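Student sim project at Stedthorpe, update thread. Kitchen counter scene, one policy per arm, all training done in simulation so far. August 26, 2024 build.

Change since the last build: object start poses are now randomized, and the sink counts as a no-rest zone. A plate that spawns over the basin edge is kept if the physics settles, otherwise the scene is resampled. We logged 997 resets on the new sampler before freezing it.

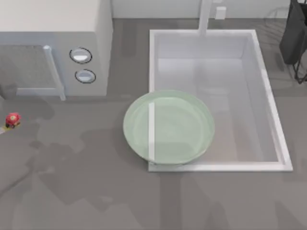 Anas Jaber asks whether resampling skews the start poses toward the open counter. It does, slightly. We plot the accepted poses per build and correct the weights.

Next item is lighting. Shadows are now on for the close-range views. Training without them gave us a policy that slowed down whenever the arm shaded the thing it was reaching for.

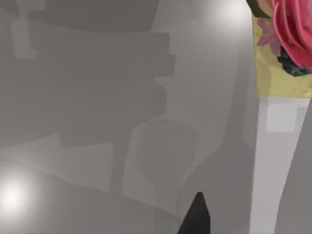 Would it be cheaper to bake the shadows into the textures, one reply wants to know. Cheaper, yes, but the arm's own shadow has to move with the arm, so it stays dynamic. Render cost went up and we cut the batch size to pay for it.

Collision meshes took most of the month. The Flurnby team lent us their convex decomposition script.

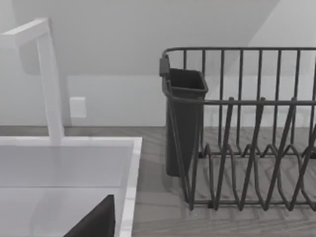 Thin geometry is the weak point of that script. Its default settings fill any narrow gap with a solid hull. The zigzag tines in the dish rack are the worst case we have, so the wires are now capsules placed by hand. Contact solving is stable at 2000 steps per episode.

Grasp tests come last. Mäkelä wrote the scoring: lift, hold, release, with 2 points off for touching the sink rim — a rule the team argued over for a full meeting. 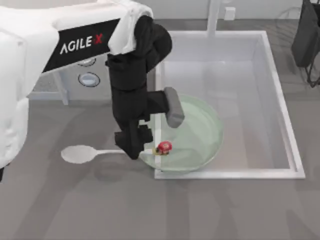 Scoring runs on simulator state only, no vision. Each test seed is run four times and we keep the median. Tremeck's baseline uses the same seeds, so the numbers can be compared directly.

Still open: finger friction, and a reset bug that leaves the gripper half closed. Real hardware is planned for December.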